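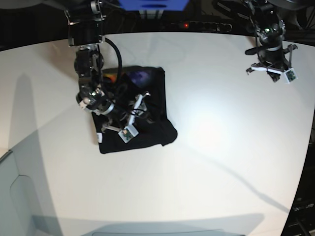
흰 상판 위, 접힌 검은 옷과 로봇 오른팔

2019년 3월 21일, 작업 노트

Torres 홀 실황 릴 이관, 드디어 첫 통을 열었다! 전체 110개. 방송국 개국 초기에 토요 음악회용으로 받아 둔 테이프인데, 목록 카드는 절반쯤 글씨가 번졌고 상자 등에 적힌 번호와 안에 든 번호가 다른 것도 있다. 그래도 첫 릴에서 객석 웅성거림이 나오고 지휘자 발소리가 나고, 그다음 현이 확 들어오는데 소름이 돋았다. 이걸 창고에 그냥 두고 있었다니.

재생기는 Venelel을 쓴다. 헤드는 어제 청소하고 소자(消磁)까지 끝냈고, 핀치롤러는 새것. 변환기 쪽은 Emine 세션 템플릿을 그대로 불러왔는데 입력 두 개가 좌우 뒤바뀌어 있었다. 첫 번째 바이올린이 오른쪽에서 들려서 알았다. 템플릿을 고쳐서 저장했으니 다음 사람은 "Emine_릴_수정"을 열 것. 예전 파일은 지우지 않았음.

## 기준 톤

릴 앞머리에 400 Hz 톤이 들어 있다. 이게 있는 릴과 없는 릴이 섞여 있어서 걱정했는데, 오늘 돌린 세 통에는 다 있었다. 톤으로 좌우 레벨을 맞추고 나면 미터가 나란히 서는데 볼 때마다 기분이 좋다. 왼쪽이 처음엔 조금 낮게 나왔고, 재생기 쪽 트림에서 올렸다. 변환기 게인은 건드리지 않기로 Osvaldo Marras와 합의. 건드리면 릴마다 기준이 흔들려서 나중에 음량 맞출 때 고생한다.

아지무스는 고역 톤이 없는 릴이라 음악으로 맞췄다. 모노로 합쳐 놓고 심벌 나오는 데를 반복해서 듣다가 제일 또렷해지는 지점에서 멈추는 식. 나는 트라이앵글 쪽이 더 잘 들리고 Osvaldo는 객석 기침 소리로 맞춘다고 한다. 둘이 따로 해 봤는데 나사 위치가 거의 같았다.

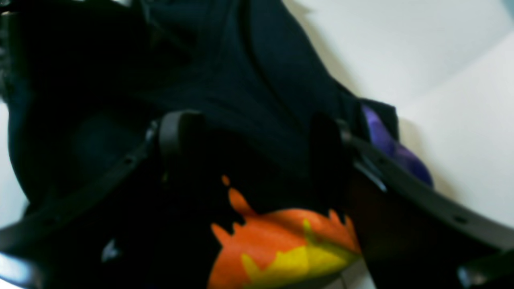

## 험 이야기 (오늘의 발견)

느린 악장 조용한 데서 낮은 웅 소리가 깔린다. 처음엔 우리 방 접지를 의심해서 케이블 다 뽑고, 조명 끄고, 패치베이까지 열었다. 그런데 스펙트럼을 띄워 보니 60이 아니라 50 Hz! 우리 전원에서 올 수가 없는 소리다. 그러니까 녹음 현장 전기에서 들어간 것이고 테이프에 새겨진 채로 온 것. 카드에는 녹음지가 Torres 홀이라고만 적혀 있었는데, 이 험 덕분에 홀 주소도 맞춰 볼 수 있게 됐다.

더 재미있는 건 이게 속도계 노릇을 한다는 점. 2번 릴은 험이 50보다 살짝 높게 나온다. 재생 속도가 빠르거나 녹음기가 느렸거나. 오보에 라 음도 같은 비율로 높아서 일단 앞뒤가 맞는다. 보정은 파일 사본에서만 하고 원본 이관 파일은 나온 그대로 보관한다. 3번 릴은 딱 맞았음.

험 제거는 노치를 아주 좁게 걸어 봤다. 깊게 걸면 콘트라베이스가 홀쭉해진다. 얕게 한 번만 거는 쪽이 훨씬 듣기 좋고, 총주 부분에서는 아예 꺼도 아무 문제 없다. 방송용에는 얕은 노치, 보관용에는 무처리.
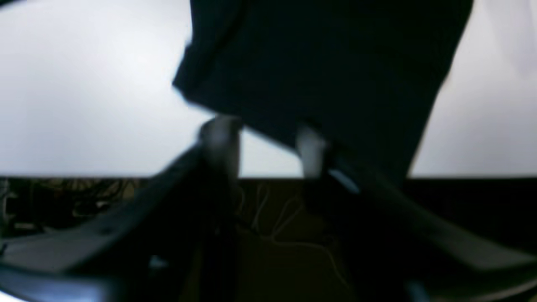 흰 상판과 커다란 검은 천, 양옆에서 뻗은 로봇 팔 둘

## 테이프 상태

- 1번 릴: 양호. 이음매 한 군데가 떨어져서 새로 붙임. 음악 시작 전이라 다행.
- 2번 릴: 속도 문제 외에는 깨끗하다. 2악장과 3악장 사이 박수가 잘려 있는데 당시 편집인 듯.
- 3번 릴: 감김이 고르지 않다. 가장자리가 들쭉날쭉해서 재생 전에 느린 속도로 한 번 되감았다. 끝나고도 빨리감기 금지!

Tandstead에서 온 빈 릴과 리더 테이프 상자를 뜯었다. 리더 색이 주문한 것과 다르다(노랑을 시켰는데 초록). 쓰는 데 지장은 없으니 초록을 꼬리 쪽으로 정하고 머리 쪽은 남은 빨강을 쓴다. 송장 사본은 파일철 맨 뒤에 끼워 둠.

끈적이는 릴이 나오면 절대 그대로 돌리지 말고 따로 빼서 표시만 해 둘 것. 오븐 일정은 Osvaldo가 잡는다. 상자를 열었을 때 냄새가 좀 센 게 뒤쪽 선반에 몇 개 있었다.

## 듣기 메모

1번 릴 슈베르트 미완성, 2악장 클라리넷 독주가 정말 근사하다. 숨 쉬는 소리까지 들어와 있다. 잡음 제거를 세게 걸면 이 숨부터 사라진다. 안 걸고 내보내자고 편성 쪽에 말해 볼 생각. 테이프 바닥 소음이 있긴 한데 라디오로 들으면 금방 귀에서 밀려난다. 차 안 스피커로도 들어 봤고 (주차장에서 20분 앉아 있었다, 경비 아저씨가 두 번 쳐다봄) 전혀 거슬리지 않았다.

3번 릴 끝에는 카드에 없는 앙코르가 하나 붙어 있다. 현악만 나오는 짧은 곡인데 Osvaldo도 나도 곡명을 모르겠다. 그리그 같기도 하고 아닌 것 같기도 하고. 첫 주제 부분을 따로 잘라서 공유 폴더에 올려놨으니 아는 사람은 꼭 좀 적어 주세요!! 진행자 멘트가 박수 밑에 깔려 있는데 모국어가 아니라서 한 단어도 못 건졌다.

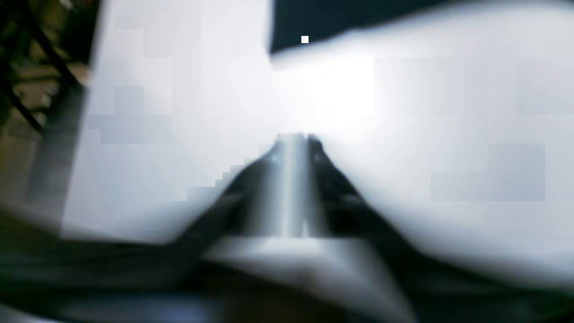 그리퍼 손가락 사이의 은색 금속 봉, 많이 흔들림

## 다음

4번부터 7번까지 상자 번호 대조. 대조표 양식은 지금 것에 "기준 톤 유무"와 "험 주파수" 칸을 추가했다. 파일 이름은 릴번호_면_날짜 순으로 통일, 한글 곡명은 넣지 말고 메타데이터에만.

체크섬은 이관 끝나자마자 바로 만든다. 오늘 2번에서 깜박했다가 복사하고 나서 만들었는데, 찜찜해서 원본에서 다시 뽑아 비교했고 일치했다.

10월 특집에 쓰려면 여름 안에 교향곡 릴은 다 끝나 있어야 한다. 하루 세 통이면 넉넉한데, 자꾸 끝까지 듣게 돼서 문제다. 오늘도 3번은 중간에 멈출 수 있었는데 그냥 다 들었다. 재생기 커버 씌웠고 변환기 전원은 켜 둔 채로 퇴근.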